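Comparing two parallel grippers on a bag-lined bin

Last updated: June

This page covers the bag-removal test used to compare the Skirnby and Hinau grippers on the Stukico dual-arm base. It assumes both arms are homed and the head camera is calibrated. Controller setup is on a separate page.

1. Mount the gripper under test on the left arm. Leave the right arm as it is for every run.

2. Route the wrist cable along the forearm and move the wrist through its full range by hand. If the cable pulls tight, add slack before powering on.

3. Load the Tam profile and set the closing force to 20 N. Set the approach speed to 65 mm/s. Do not change either value between grippers.

4. Line the bin with a thin plastic bag, fold the bag over the rim and fill it with light, crumpled trash. Put the bin on the floor within reach of both arms.

5. Bring the left gripper to the side of the rim with the fingers open. Stop there and check the head camera view. Both fingertips must be visible. If the wrist hides one of them, rotate the wrist and save the new pose.

6. Close on the folded part of the bag, lift slowly, and record the finger gap at contact. A gap reading of zero means the film was missed — log it as a failed grasp and do not retry in the same run.

7. Repeat until the log is full, then swap grippers and start again from step 2.

Chenxi Kong ran 311 grasps with the Skirnby and the same number with the Hinau. The Skirnby fingers are stiffer and held thin film better near the tip. The Hinau tolerated more error in approach angle but tore more bags on the lift. Firmware 808 or later is required for the gap reading on either model.

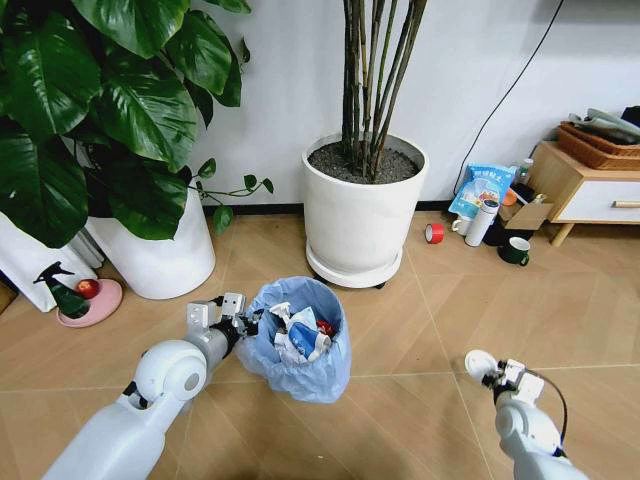 Save each log under the gripper name and wrist pose, and keep failed runs in the same folder as the good ones. The plotting script skips any log that has no pose in its name.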